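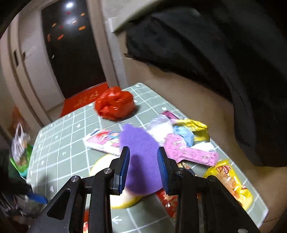
图4-1 小桌与灰绿底白格桌布，桌上为一件紫色、类似毛毡的扁平物

第四章 桌布的裁边、铺设、清洗与收放

4.1 开始之前

本章适用于Radel系列小方桌（边长900毫米）及随桌附送或单独购买的布面桌布。塑料桌布、覆膜桌布请看第五章，两者的清洗办法不通用，混着用会出问题。

先说包装袋上的几句话。袋子正面印着“免烫”“防污”“久洗如新”。这三个词都没有写明条件，本手册编写时也没有拿到支持它们的测试记录。Haiyan Zheng向供应方要过一次，收到的是一页宣传单，上面把同样的三个词又印了一遍。因此下文一律按普通布料对待：会皱，会脏，会褪色。如果您手上那一块确实比我们写的耐用，您没有任何损失。

需要准备：
一把软尺（不要用卷尺，卷尺的钩头会勾线）
一块浅色旧毛巾
中性洗涤剂
缝纫剪刀一把，仅在需要改尺寸时使用
布夹，按需

注意：包装里的小包“固色粉”请不要使用。它的成分没有标在袋上，说明纸也没有写用量，只写了“适量”。

4.2 检查尺寸

1. 把桌布平摊在干净的地面或床面上，静置一夜。刚拆封的布带着折痕，这时量出来的数会偏短。

2. 用软尺量四条边，再量两条对角线。两条对角线一样长，布才是方的。只量四条边不够，菱形的四条边也可以相等。

3. 计算垂边。桌面边长为900毫米，每侧垂下300毫米时，成人坐下后布边搭在大腿上，舒服与否因人而异。商品页称这是“最佳垂长”，没有说对谁最佳。家里有学步的孩子，建议尽量短，或者干脆不铺。

4. 如果尺寸与标签不符，先不要下水，也不要剪标。下过水的布，售后一般会归为“使用后收缩”，之后就很难说清了。

注：标签上的尺寸是裁片尺寸还是成品尺寸，各批次写法不统一。编号203的批次写的是裁片尺寸，卷边以后自然要小一圈。Chunhua Xie为此打过售后电话，对方先说是成品尺寸，第二次又改口。请以您自己量的为准。

4.3 第一次下水

1. 先做掉色试验。把旧毛巾一角打湿，拧到不滴水，在桌布背面靠近卷边处按住，数三十下后拿开。毛巾上有颜色，就单独洗，前几次都单独洗。

2. 用凉水浸泡，时间不超过半小时。网上流传加盐或加白醋可以固色，这个说法对工厂里用的多数现代染料没有多大意义，该掉的照样掉。想加就加，别指望它。

3. 加少量中性洗涤剂，用手按压。布面有白色印花或白色格线时，不要对着花纹搓，印上去的和织进去的白色从正面不容易分清，可以翻到背面看：背面线条同样清晰的，多半是织的；背面模糊或看不到的，多半是印的。

4. 漂洗到水清为止，不要拧。抓住两个角提起来，让水自己流一会儿。

5. 平铺或对折搭在粗一点的横杆上阴干。细绳会在中间留下一道印，熨斗要来回好几遍才去得掉。

警告：不要使用含氯漂白剂。它能让白线更白，也能让底色变成一块一块的，而且补救不了。

4.4 熨烫

包装称免烫。Jianguo Hou按洗涤标把一块样布洗完晾干，没有熨，铺上桌后中间的十字折痕清清楚楚。能接受折痕的可以跳过本节。

1. 布面还略带潮气时熨，效果最好。全干了就用喷壶补一点水。

2. 从背面熨，温度从最低一档试起。标签上的熨斗符号里有几个点，就不要超过几个点。标签没有符号的，停在最低档。

3. 先熨四条卷边，再熨中间。顺着布纹推，不要斜着拉。斜拉会把格线拉弯，铺上桌后怎么摆都不直，许多人以为是桌子歪了。

4. 熨完挂着放凉再叠。

注：蒸汽挂烫机可以用，但对卷边的效果很有限。销售人员演示时用的那一块事先已经熨过，至少我们看到的那次是这样。

4.5 铺设

1. 擦净桌面并晾干。桌面有潮气时盖上布，时间长了会留下白雾状的印子，浅色漆面看不出，深色漆面很明显。

2. 两个人各拿两个角，抬高后一起放下。一个人铺也行，先对准一条边，用布夹夹住，再把布拉向对面。

3. 对线。格纹布最省事的办法是挑一条靠近桌边的格线，让它与桌沿平行，其余三边就有了参照。若这条线本身不直，换一条；换了几条都不直，说明布已经变形，改用垂边长度来对，四边各量一次。

4. 用手掌从中央向四周抹平，力气小一点。

5. 需要防滑时，在布下垫一层防滑网。随桌附送的硅胶圆点粘性一般，夏天容易移位，还会粘灰。Plirketti牌的防滑网我们试过一张，能用，但比桌面小一截，四角照样滑。

注意：布夹不要夹在桌腿的调平螺丝附近。有人起身时裤腿被夹子挂住，连布带杯子一起拉下来。 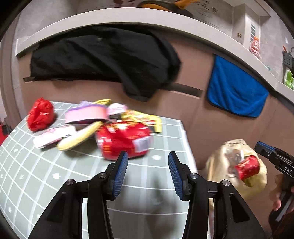 4.6 日常去污

以下按污渍种类写。凡是没有写到的，先用凉水试，不行再送洗，别拿整块布做试验。

茶和咖啡：尽快用干毛巾吸，从外圈往中间按，再用凉水点湿，重复到毛巾上没有颜色。隔夜的茶渍能淡下去，很难完全去掉。那种“一喷即净”的泡沫剂，我们用过两种，淡下去的程度与洗涤剂差不多，价钱差得多。

油渍：先撒玉米淀粉，放十几分钟后抖掉，再涂一点洗洁精。直接泡水会让油渍散开。

红酒：网上的办法是撒盐或浇白葡萄酒。盐确实能吸走一部分液体，厨房纸也能。白葡萄酒请留着喝。

蜡油：等它硬了，用钝的塑料片刮，剩下的垫上吸水纸用低温熨斗带过去。带颜色的蜡会留色，这一步救不了。

圆珠笔：酒精棉签点擦，背面垫毛巾。先在卷边内侧试，酒精会带走某些底色。

警告：不要把两种清洁剂混在一起用，尤其是含氯的和酸性的。标着“天然”的产品也一样，天然不等于可以混。

4.7 垫子与餐具

毛毡类垫子用在布面上时，要留意掉毛和掉色。深色毡垫沾湿后压在浅色布上，过一夜可能留下一圈颜色。做法与4.3第1步相同，用湿毛巾先试。

毡垫的隔热能力常被夸大。商品页写“可放热锅”，没写锅有多热，也没写放多久。刚离火的锅请放在木质或软木的锅垫上，不要放在毡垫上。化纤毡遇高温会发硬，甚至粘在锅底。

杯垫与桌布之间落了沙粒或碎屑，转动杯子时会磨布。每周抖一次就够，不必专门买Demirtaş的那种迷你吸尘器，普通吸尘器套上布刷头一样能用。

4.8 收放

1. 收起前必须洗过并完全干透。看起来干净的布，放几个月后常会冒出黄斑，多半是当时没看见的糖水或汗渍。

2. 卷起来收，比叠起来收好。找一根纸筒，外面包一层白棉布，把桌布正面朝外卷上去。没有纸筒就松松地叠，每隔一阵换个折法。

3. 放在通风的柜子里。真空压缩袋省地方，代价是折痕压得很死，熨起来费劲。

4. 防虫：棉布和化纤布一般不招衣蛾，招虫的往往是上面的食物残渣。樟脑片可放可不放，放的话不要直接接触布面。

Serpil Erdem去年入冬时收了两块，一块卷着，一块压在真空袋里，二月取出。卷着的那块直接铺上了桌。两块布不能算什么试验，但够我们把第3条写进来。

4.9 常见问题与处理

现象：洗后明显缩小。
处理：趁潮把四边轻轻拉伸，平铺晾干，能找回一部分。若用过烘干机，大多找不回来。标签写“可烘干”的，也请先问清楚温度，别只看那三个字。

现象：格线呈弧形。
处理：先排除铺设原因，把布揭起重新放下。仍然弯，再从背面潮熨，沿格线方向慢慢推直。出厂时就弯的，保留包装和照片，联系售后。

现象：四角翘起。
处理：卷边缝线过紧。可以潮熨，可以缝小布坠。Rekard出的磁吸布坠对木桌没有用，磁铁得有东西可吸，包装上的示意图却画了一张木桌。

现象：布面起球。
处理：用剃毛球器轻推，避开印花。起球与“高支高密”的宣传不冲突，因为没人规定高到多少才能这样写。

现象：有刺鼻气味。
处理：下水两遍，通风数日。气味仍在则退货，不要用香薰盖住。

4.10 售后说明

保修卡上写“非人为损坏终身包换”。我们请Remigiusz Szczepańska逐条读过背面的小字，褪色、缩水、起球、勾线都列在“正常损耗”里，剩下能包换的主要是缝线开脱。请按这个范围来估计它的价值。

联系售后时请备好：批次编号、购买凭证、未剪的标签、两条对角线的长度。周五下午提交的申请通常到下周才有人看，急用的话早点发。

桌面漆层、桌腿与调平螺丝的问题不归本章，请翻到第二章。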